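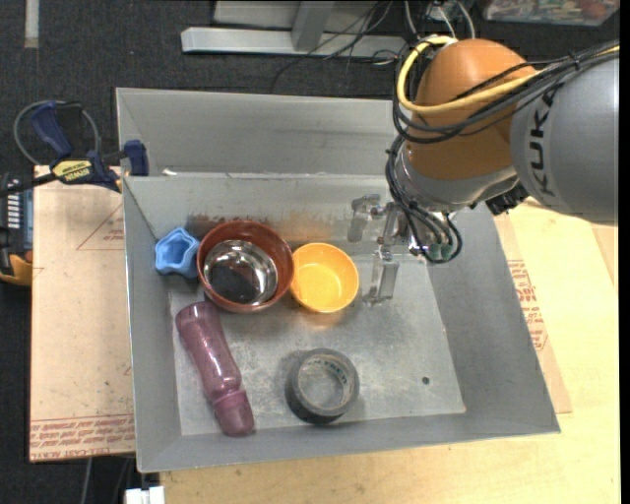
The big metal bin, with the bowls toward the back and the purple bottle on its side.

Dandton > Workshop > Galleries
Last updated 26 September 2023
2 min read

I do love a good bin photo! The gray one has been my favorite since January - scuffs, rusty patch and all - and I've got more than 74 pictures of it by now (I know, I know).

The brown bowl gets my vote for best color, and the little steel one sits inside it so nicely. I keep meaning to find a yellow one like that for my own kitchen. The duct tape is lying flat near the front, over to the right of the bottle.

More from the Tronemby shelves soon!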